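Small parts shop getting robot arms, what happens to the people on the bench?
Asked in Shop Floor and Workplace, 3/8/18

Hello everyone, and sorry in advance for the length. I've been a lead at Doolan for seven years, on a team that sorts and bins small plastic fittings by hand. It's repetitive work, but we talk while we do it and people like each other. Management has decided to try arms at one station, and there's a test table set up now with the squares taped out for where the parts go. My crew walks past it on every break and I get the same questions each time, mostly about hours. 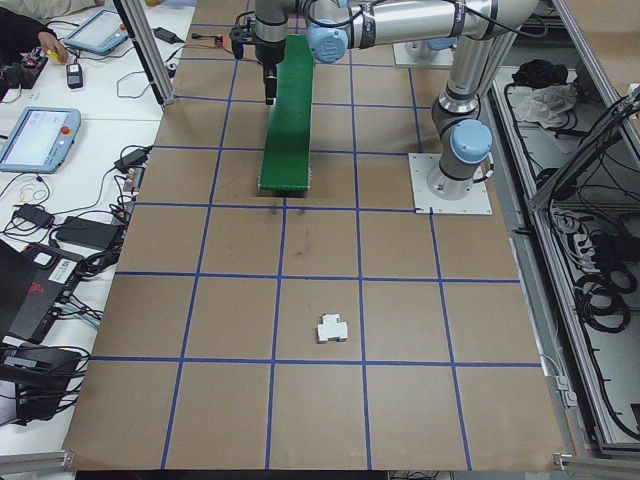 The official word is that no one is losing a job and that the trial goes until the end of April. I believe them, more or less. What I can't tell my people is what their day will look like afterward. Will they be watching a machine? Fixing it? Two of them have asked whether they should be learning the pendants now, and I didn't know what to say. If your shop has been through this, I'd love to hear how it went, good or bad.

benchlead_oh

Oh, I feel for you! We went through this at Skimico and I was one of the people on the bench, so take this as a view from that side. The first weeks were the worst, mainly from not knowing. After that my work moved from picking parts to getting things ready for the arm: setting out bins, keeping the belt fed, clearing it when something landed crooked, and writing down what had gone wrong so the engineers could look at it. I was on my feet more and my wrists felt a lot better.

What I missed was the talking. Five of us used to stand at one table and then we were spread out across the floor, and it got quiet. Please bring that up early, while they're still deciding where things stand. We asked for our breaks to be put back together at the same time and it helped a great deal.

And yes, let your two learn the pendants! Ask for it in paid hours, and ask to have it written into the job title. My own setup looks a lot like the one below, and I was 52 when I first picked up a pendant, so please tell anyone who thinks they're too old for it that I managed.
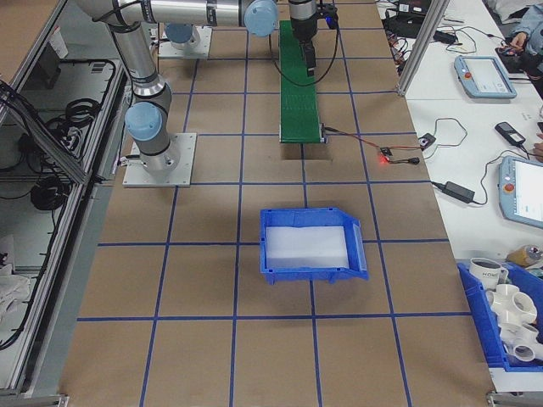
Test table with the belt, a padded blue bin and the arm.

Start with jogging it slowly and learning where the red stop button is. Everything else comes with time, and with somebody patient next to you.

marigold_bins

get it in writing. ours said no layoffs too and then they just didn't replace anybody who left. Brurko arms by the way, they're fine, no complaints about the arms

tk44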